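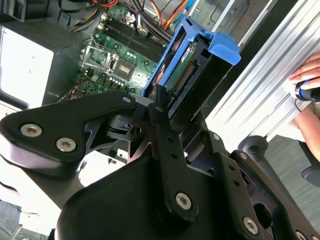 Blue caddy with drive, at the open tower.

Workshop notebook, banner and placard store, Jerndale
November 24, 2024

Carried over from the last entry: the long rainbow banner from the first Baltberg equality march is still on the big table, face down, with the pole sleeve open. Do not roll it. The two weak spots near the sleeve are marked with white cotton thread, loose tacks only.

Banner, condition. Nylon, six stripes, lockstitched flat seams, black polyester thread in most of the length and a gray thread in the last third, where someone has gone over the seam a second time on a domestic machine. Stitch length differs between the two. The orange and yellow stripes have lost the most color on the face side. On the back they are close to the original, so the loss is light and not washing. Purple is fair on both sides. Length on the table is 307 inches, sleeve edge to tail hem, measured relaxed and without weights. The old card gives a longer figure, but the card does not say whether the ties were included. I have left the card figure alone and written mine under it.

Cleaning. Vacuumed both sides through screen at lowest suction. Most of the dirt came out of the tail hem, where there is fine grit packed into the fold. Spot test with deionized water on all stripes, back side, at the seam allowance. Blotter stayed clean on red, orange, yellow, green and blue. Faint transfer on purple. That rules out any wet treatment of the whole piece. I repeated the purple test at a second place with the same result. Dry cleaning only from here on.

The candle wax near the blue stripe I lifted cold with a bone folder. It came off in flakes and left a translucent patch the size of a thumbnail. Blotter and a warm spatula took out a little more. Stopped there. The wax is from the vigil at the end of the march route and is mentioned in the donor's letter, so there is a case for having left it. Flakes are in a labeled vial in the banner's own box. If we get another piece from the same march, ask before removing anything of this kind.

Sleeve. The sleeve seam has failed over a hand's width on the left side. The fabric itself is sound. The failure is in the thread, which has gone brittle and breaks when bent. Not resewing through the old holes. Plan is a support strip of dyed nylon net behind the sleeve, caught down with hair silk, couching stitch, spaced wide. First sample of net in the black came out too brown next to the original thread. Second dye sample, with more blue in it, is acceptable under the table lamp and good under daylight. Dye recipe is on the inside back cover of this book.

Hanging. Flores has confirmed that the upper gallery will take a load from the beam and not from the ceiling panels. They want the banner hung from its own sleeve on a pole, the way it was carried. I do not want that. The sleeve was made for two people walking with a pole between them for an afternoon, and it will be up for the whole run. Proposal back to Flores: sloped board, padded, covered in undyed cotton, banner laid on it with the tail folded over a soft roll. Angle no steeper than what we used for the union flag. If they insist on vertical, then hook and loop tape on a separate header, with the header carrying the weight, and the original sleeve hanging free behind a dummy pole. The second option needs another full day of sewing.

Light. Asked for 50 lux and a switch with a timer. No answer yet on the timer. The window at the east end has blinds but they do not close fully at the side.

Placards. Esik box opened. Corrugated board and paint stirrers, mostly, with a few on foam board. Markers, poster paint, one in lipstick or something waxy that behaves the same. All lettering is hand done except a small set with stenciled text on partnership law, which must have been handed out at the assembly point, as the stencil gap in the letter R is identical on every one. Staples are rusted in nearly all. Method used:

Placard face down on silicone paper. Slide thin polyester under the staple legs. Open legs with the dental pick, one at a time. Lift from the front with the tack lifter, polyester under the heel of the tool. Bag the staples by placard number. Do not pull with pliers, it tears the top liner of the board.

Got through 18 placards this way. One tear, number four in the sequence, at the lower corner of the stick. Repaired with wheat starch paste and a toned tissue patch on the back.

The sticks go back in with the boards, tied with cotton tape, not glued. Some of them have names and phone numbers in pencil. Those are to be covered in the public photographs, and the access note has to say so. A few of the numbers may still be in use, and the people who wrote them did not sign up to be in a catalog. Same rule as for the sign-in sheets.

Buttons and ribbons. Count from the Baltberg accession is 281, which agrees with the transfer form. Pin-backs with active rust are in their own tray with silica gel. The printed paper under the plastic is dry and flat in most. Several have a brown ring starting at the rim where moisture has come in from behind. No treatment, just dry storage and a check in December. The health benefits campaign ribbons are acetate satin and have creased sharply where they were folded around the pins. Humidified two of them under a damp blotter and membrane. Creases relaxed but did not go. Leave the rest.

Sorting by design for the display tray is not finished. Current split is hospital visiting, pension rights, general pride, and a pile for those I can't place. The pile has a pink one with a slogan in a language none of us reads.

Photography. Overhead setup used for the banner in overlapping sections, gray card in the first and last of each run. There are over 700 exposures for the whole project so far, counting placards and details. The stitched version of the banner has a visible step in the green stripe, where the fabric shifted between two rows. Reshoot that pair before the banner comes off the table. File names follow the accession number, then side, then row -- please do not add the word "final" to anything.

Labels. Draft text from Flores has two problems. It says the banner was carried in every march up to the partnership law. The donor's letter has it in the first and the third, and stored in a garage in Esik between them. It also calls the fabric silk. I have sent back corrections on both. On the wording for the people in the march I have asked them to keep the terms used on the banner and placards in the object title, and use current terms in the explanatory text below it. That is how we did the nurses' placards and it avoided a long exchange of emails.

Supplies low: hair silk in black, blotter, silicone paper. Small entomology pins are finished. Cotton tape is fine.

Environment at close: relative humidity steady on the wall logger, slightly high in the cabinet with the placards. Moved the tray of boards one shelf up, away from the outside wall. Check both loggers against the sling hygrometer before relying on that reading -- they disagreed last time.

Next:
Reshoot green stripe pair.
Cut and dye net for sleeve, full strip plus spare.
Remaining Esik placards, staples first.
Written answer from Flores on board or header, and on the timer.
Rust tray, reweigh the gel.
Padding for the sloped board can be cut as soon as the width is agreed, not before.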